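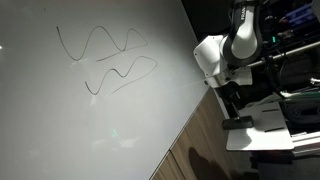 Two wavy lines drawn in marker on a whiteboard

How to Book and Prepare for a Holiday Let with Skullden Coastal Stays

These instructions apply to all self-catering properties managed by Skullden, including the cottages at Jatden Bay and the apartments in Eichhorn House. Guests are asked to read them in full before making a reservation.

Before you begin

Have the names and ages of everyone in your party to hand, including infants. The number of guests may not exceed the figure shown on the property page. A travel cot does not count as a bed, but the infant must still be listed.

Step 1. Choose your dates

Stays outside the summer season may begin on any day and must last at least 4 nights. From June until the end of the school holidays, properties are let by the week only. Dates shown in grey on the calendar are unavailable. If only part of your preferred stay is free, contact the reservations office, as a short gap between two bookings can sometimes be released.

Step 2. Pay the deposit

A deposit of £300 secures the property. Larger houses, those sleeping 8 or more, require a deposit of £1,000. The booking is confirmed once you receive a written reference from us. Please do not arrange flights or ferry crossings until this has arrived.
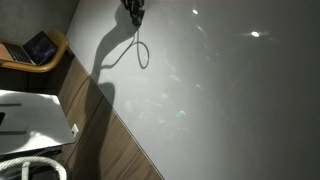
Can the deposit be moved to a different property?
Deposits may be transferred once, provided the new stay falls within the same season and the request is made in writing before the balance is due.

Step 3. Pay the balance

The balance is due eight weeks before arrival. Bookings made later than this must be paid in full at the outset. We send one reminder by email to the lead guest. Where the balance remains unpaid a week after the due date, the property is offered for sale again and the deposit is kept.

Step 4. Complete the arrival form

Give your expected time of arrival, your vehicle registration and any request for a cot, high chair or stair gate. Parking at Jatden Bay is limited to one car for each cottage. Second vehicles should use the public car park behind the harbour office — the lane itself must be left clear for the lifeboat crew.

Step 5. Collect the keys

Keys are held in a coded safe beside the front door. The code is sent on the morning of arrival and works from 4 pm. Guests at Eichhorn House collect theirs from the ground-floor desk, where Shu-fen Yau or Ming-te Yuen will be on duty until 8 pm. Late arrivals must be agreed beforehand.

Step 6. Check the property

Report any damage, missing item or fault on the day you arrive. The telephone number is printed inside the welcome folder. Matters raised only after departure are difficult to put right and will not normally lead to a refund.

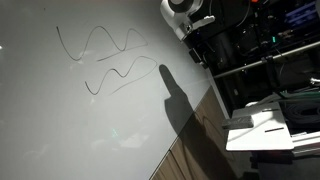

Step 7. Leave the property

Departure is by 10 am. Wash and put away crockery, place rubbish in the outdoor bins and return the keys to the safe or desk. Bed linen may be left on the beds. Lost property is kept for four weeks, and postage is charged to the guest.

Changes and cancellations

Requests should be addressed to Fung-ping Kwok at the reservations office, quoting the booking reference. Guests are strongly advised to take out travel insurance on the day they book.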